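4.2 How people worded their searches

We turn now to the queries themselves, which turned out to be a good deal richer than we expected when we first sat down with them in January. The full log from the Kouris help site held 2,139 searches, and after we took out repeats, stray key presses and searches made by our own team, we were left with 1,670. Each of these was read by both authors and sorted into one of 5 groups, following the scheme laid out in Section 3. Where we disagreed we talked it over, often at some length, and the few cases we could not settle were decided in favor of Dudek's reading, as she had drawn up the scheme in the first place.

The largest group, by a comfortable margin, was made up of full questions. People typed to the search box much as they would speak to a helpful clerk, with a "how do I" or a "why does my" at the front, and sometimes a "please" at the end. We found this rather touching. It also matters for anyone who writes pages for a living, for the older pages on the site were built around short product terms, and a page titled only "Returns" rarely came up when a visitor asked how long they had to send something back.

Our second site, Ondico, gave us a useful comparison. Its editors had rewritten 51 of their help pages the year before, putting a plain question in the heading and a two-sentence answer straight under it – the fuller explanation came further down, for those who wanted it. The pages covered a wide range of topics.
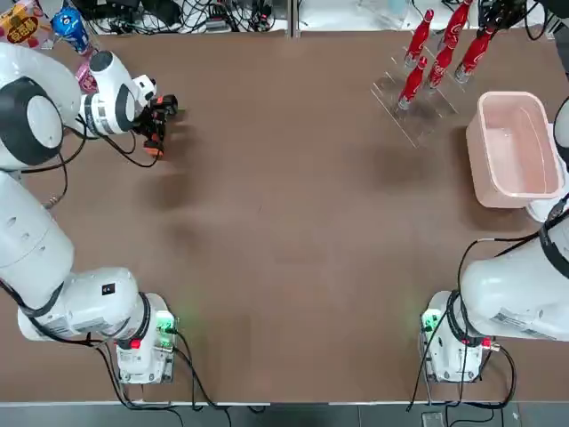
Figure 3. Two white robot arms mounted along the near edge of a brown tabletop.

Visitors who landed on a rewritten page were less likely to go back and search again, and this held for long questions as well as short ones. We would be careful about leaning on the finding too heavily. Heiskanen has pointed out, quite rightly, that the editors chose which pages to rewrite, and they may well have picked the ones that were easiest to put right. The Trokodar ranking tool, which we used to track position in the results, also changed its method partway through our study, so we report only the direction of movement and leave its size alone.

One smaller matter deserves a mention before we move on. A number of visitors searched for the same thing several times, adding a word or two at each try – first "invoice", then "invoice copy", then "where is my invoice copy from last month". We had planned to treat each of these as a separate query. In the end we kept the chains together and coded only the last one, and the effect of that choice on the group totals is taken up in Section 4.3, along with the results from Stisirow.

We use cookies to improve your reading experience. By continuing to browse this site you agree to our use of cookies. Accept | Manage settings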